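Le devis tenait sur une page et demie. Siv Nygård l'avait imprimé parce qu'elle lisait mal les chiffres à l'écran, et elle avait entouré au crayon la ligne des mains. Deux mains, à cinq doigts, noires, garantie non comprise. Le reste venait ensuite, les bras, l'armoire électrique, la pose, la licence annuelle du simulateur.

La cuisine centrale d'Irndale préparait des plateaux pour trois écoles et une maison de retraite. En avril, il fallait rendre le budget d'équipement pour l'année suivante, et Siv avait demandé à Calado ce que coûterait un poste de dressage à deux bras. Calado avait envoyé le devis et un accès au simulateur, gratuit pendant 31 jours. On pouvait y faire travailler la machine avant de l'acheter. Le programme s'appelait Trotetent, personne au bureau ne savait comment le prononcer.

Elle l'ouvrit vers seize heures, sur le poste du fond. La table était blanche, veinée de gris. Il y avait une assiette bleue, une tomate, quelque chose de rose et d'allongé que la notice ne nommait pas. Elle mit l'essai en pause pour recopier le numéro de version dans son cahier.

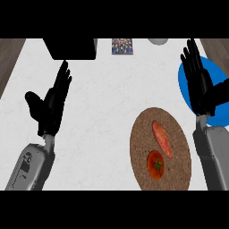

Deux bras, c'est un de trop, dit Amândio Moreira. Pour poser une tomate sur une assiette, un seul suffit, et on garde l'argent pour la cellule de refroidissement, qui ne passera pas un été de plus.

Siv répondit que le vendeur ne proposait pas de remise sur un bras seul. Elle avait posé la question. Le bras unique demandait un autre socle, l'autre socle demandait une autre armoire, et on retombait à 2000 euros près sur le même prix.

– Alors tu as déjà demandé, dit-il.

– J'ai demandé ce matin.

Il tira une chaise. Ils reprirent la feuille de calcul ligne par ligne. Les gants de protection alimentaire revenaient à 1341 euros par an, à changer à chaque service, et Calado ne les fournissait pas. Il fallait les commander chez Feta, avec un délai de six semaines. Amândio fit ajouter une colonne pour le stock d'avance. Siv ajouta aussi la formation, que le devis appelait « accompagnement » et comptait à la demi-journée.

Restait la question de la table. Dans le simulateur elle était large et presque nue. À Irndale, le plan de travail mesurait deux mètres dix, avec la trancheuse à un bout et le bac à couverts à l'autre. Uzma Minhas était descendue le mesurer avant le déjeuner, et elle avait écrit sur un papier collé à l'écran : déplacer trancheuse, prise à refaire, voir Nuno. Nuno Leitão, joint au téléphone, avait compté une journée pour la prise et n'avait rien voulu dire de la trancheuse tant qu'il n'aurait pas vu le mur.

Siv relança un essai. Elle nota l'heure dans la marge, comme elle le faisait pour les livraisons.
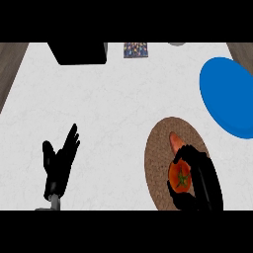 Pour la ligne « imprévus », elle avait d'abord mis cinq pour cent. Amândio voulait dix. Il rappela le four mixte, livré avec une porte qui s'ouvrait du mauvais côté, et les deux mois passés à cuire dans l'ancien. Elle mit huit. Il regarda le chiffre un moment et ne discuta pas.

– Et si elle casse une main ? demanda-t-il.

Le contrat d'entretien prévoyait un échange, avec un délai pouvant aller jusqu'à 46 jours. Pendant ce temps, on dresserait comme maintenant, à quatre personnes, de six heures à dix heures. Siv écrivit cela en toutes lettres sous le tableau, pour que Carolina Falcão le lise avant de signer. Carolina lisait toujours le bas des pages en premier.

Puis elle ouvrit un second onglet et y copia tout, sans l'achat, avec une location sur trois ans. Le total montait, mais l'entretien passait à la charge de Calado et la cellule de refroidissement entrait dans le budget de l'année. Amândio déplaça sa chaise pour mieux voir.

– Celui-là, dit-il, montre-le-lui aussi.

Elle imprima les deux. L'imprimante manquait de papier, il alla en chercher à la réserve. Quand il revint, elle avait fermé la session et rangé le crayon. Il était presque dix-huit heures. Elle agrafa les feuilles, la location dessus, puis elle les dégrafa et mit l'achat dessus, comme on le lui avait demandé au départ, et elle alla glisser le tout sous la porte de Carolina.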